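Home News Equipment Members Contact
Type to search

EQUIPMENT NOTES: PLANNING THE SECOND ARM

The winter order for the Narasent bench closes on 18th December, and several groups have asked what they should put on the form and what they can leave off. Huguette Charbonneau and I went through last year's spending before writing this, and some of what follows comes from mistakes we made then.

The first thing to settle is what counts as equipment. For our purposes the arm, the gripper, the wrist camera and the mounting plate are equipment and go on the main form. Finger covers, cables, dishes, cutlery, food and cleaning supplies are consumables and come out of each group's own line. Last year two groups put covers on the main form, and we paid for them twice.

The arm

We have quotes from Brakuveo and Sengar. Both arms will reach across the bench and both will lift anything we are likely to put on it. The Sengar quote is lower, but it leaves out the controller cable and the second year of service. Once those are added the gap is $158, and the Brakuveo arm uses the same mounting plate as the one we already have. We are leaning toward Brakuveo for that reason. If your group has a strong case for Sengar, send it to Huguette before the form closes.

Please don't budget for a new table. The one we have is in two panels, and it will take a second plate on the far side if the shelf is moved. The seam between the panels has been raised as a problem for camera calibration. Roland Stockdale, who handled the last install, says to keep the calibration board clear of it and carry on as before.

The gripper

The gripper is a separate purchase and should have its own line. The quote is $2,027 with one pair of fingers. A second pair is listed as an option and I would take it. When a finger is out for repair the whole bench stops, and last April we lost nine working days waiting for one part to arrive.

Think about what you want the fingers to hold before you pick a set. Most of our tasks now involve tableware, and tableware is harder than boxes. A table knife is thin, smooth and longer than the fingers are wide, so it can turn in the grip when the blade meets something. Soft padding helps with this but wears faster. Hard fingers last longer and mark the metal. We have settled on padded fingers for the food tasks and hard ones for everything else, and the budget assumes that split.

Covers

This is where last year's plan went wrong. We allowed one cover per finger per quarter. In practice the food groups changed theirs far more often, and they were right to. Sauce gets into the folds, and a cover that has stiffened does not grip the way a fresh one does. Gonduveck sells them in boxes, and the price per cover drops once the order passes 200. No single group needs that many, but all of us together do. We will place one shared order and bill each group for its part. Write the number you want on the back of the form.

Props and food

Props look cheap on paper and add up over a year. Buy real dishes and real knives. We tried plastic ones for a while and had to repeat much of the work when we switched, since shiny metal is a different problem for the cameras. If your task uses a polished dish, say so on the form so that we can plan the lighting with it.
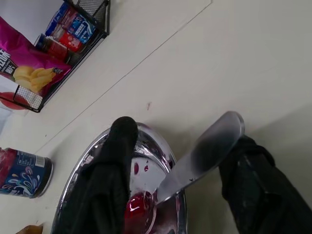

For food, soft and slippery items need a larger allowance than dry ones. A cut piece can't be used for the next trial, so a morning of cutting goes through a lot of stock. Chips and canned drinks can stay on the bench as long as the packaging holds up, and one purchase should cover a whole season. Groups working on cutting should put down three times what a pick-and-place group would.

Cleaning needs a line too, even if it is a small one. Red food in particular leaves marks on a pale table, and marks that stay there end up in the recordings. Cloths and mild soap are enough. Please do not order the solvent wipes again - they took the finish off one corner of the shelf.

People and time

The form has a box for setup hours and most groups leave it blank. Please fill it in. A new arm needs a person to mount it, a person to check the stops and a person to run the first tasks slowly. Roland puts this at four days for one arm, and I would plan on six. Training for new operators comes after that and should not be squeezed into the same week.

The total

With the Brakuveo arm already covered by the equipment fund, the amount left to share this round is $2,941. That takes in the gripper, the second pair of fingers, the plate and shipping. It does not take in covers, props or food. Groups that use the bench more than two days a week will pay a larger share, as they did last year.

Forms go to Huguette, on paper or by email. If you are unsure of a figure, write your best one and put a question mark next to it. She will call you before anything is ordered. Changes after the closing date will have to wait for the April round.

We use cookies to remember your settings. Accept Decline
Get this newsletter by email Sign up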